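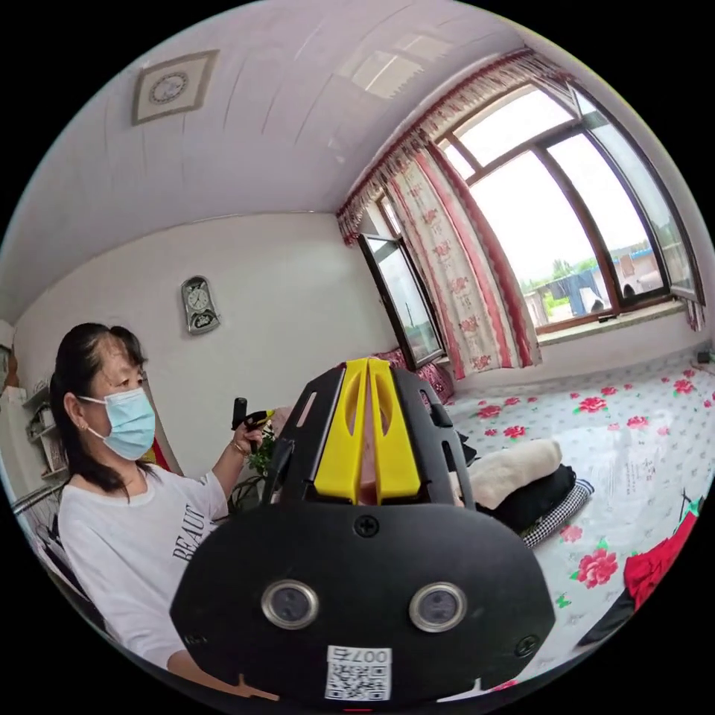
WORKSHOP TIPS > Software

Search this site Type a word and press Go

Tidying up your bed-clearing recordings

I've spent most of the autumn on the software end of this, turning two-handed bedroom sessions into something a planner can learn from, and I've picked up a few habits that save a lot of swearing (mine, mainly). We use Jirkano for the playback and a heap of little scripts for everything else.

First one: sync your hands before you do anything clever. Left and right streams each keep their own clock, and ours had slid 37 milliseconds apart by the end of one long take. It doesn't sound much! But the planner thought one hand was letting go before the other had hold. I open and shut both sets of fingers together at the start and line up on that.
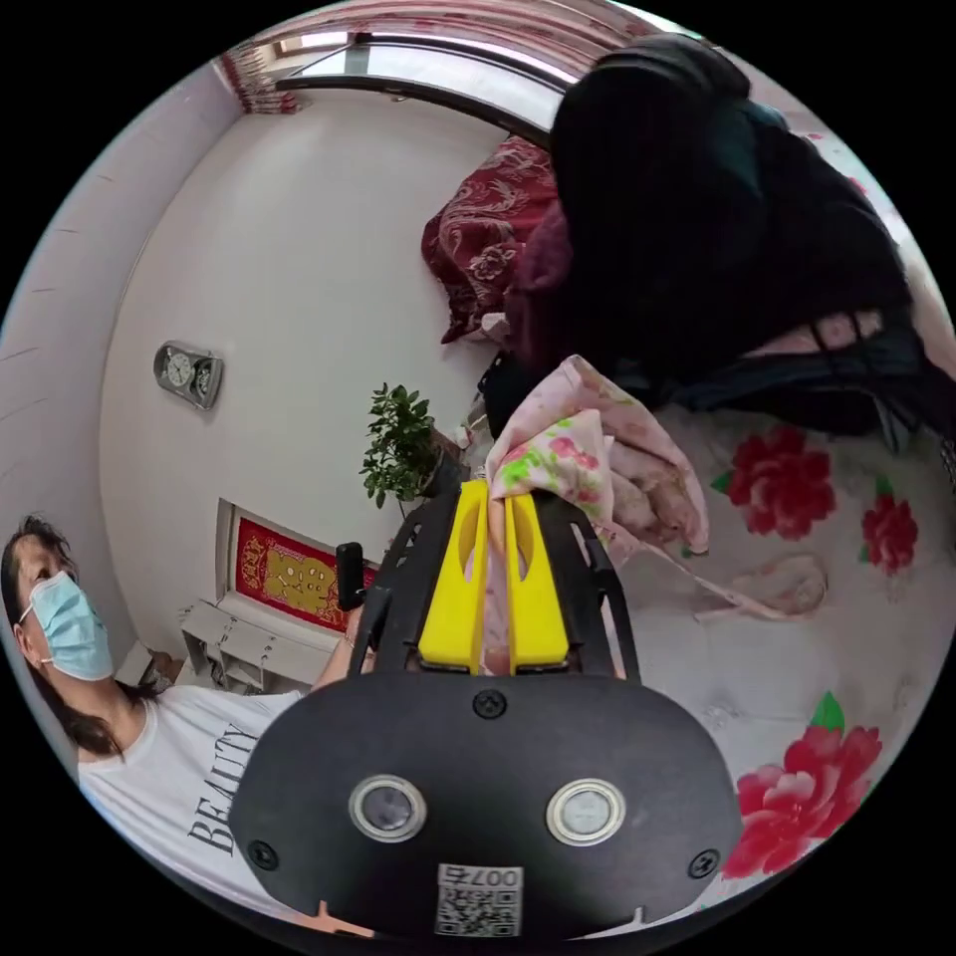

Yellow fingers closed on a fold of pink floral cloth.

Next, don't trust finger width on its own to tell you there's a grasp. Thin cotton between two fingertips reads almost the same as nothing at all, so I check the width and then ask the vision side whether the cloth moves with the fingers for the next 10 frames. If the two disagree, the clip goes in a folder called "hmm". Marichka Harasym clears that one out on a Wednesday, bless her.

Flowers on flowers are a pain. Our segmenter was happily joining a floral cloth to a floral bedspread, and turning up the contrast only made it worse. What fixed it was training on edges and creases as well as colour.
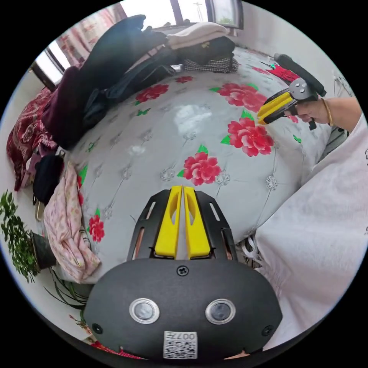 Big red peonies on the bedspread, clothes heaped along the far side.

Mask out the other gripper, too – otherwise your map grows a lump that wanders about the bed. Declan Waaka wrote ours a mask that follows the tracked pose, with a small margin round it.

And dark clothes in a pile: let the planner choose one edge it's sure of and look again after each lift. 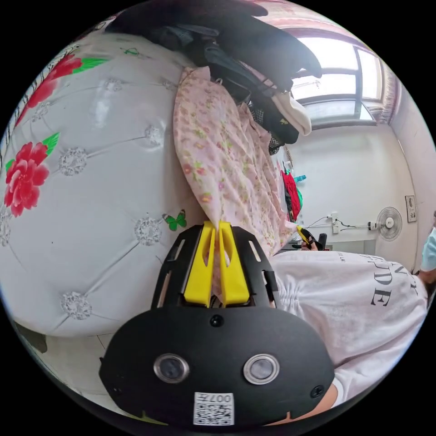
Planning the whole heap in one go looked lovely in the simulator and was hopeless on real jumpers. I've set ours to forget its plan after every single pick, which is slower, but I get far fewer daft reaches into the wall.

Last thing, write the software version into every recording. I skipped it in March and I'm still sorting those out.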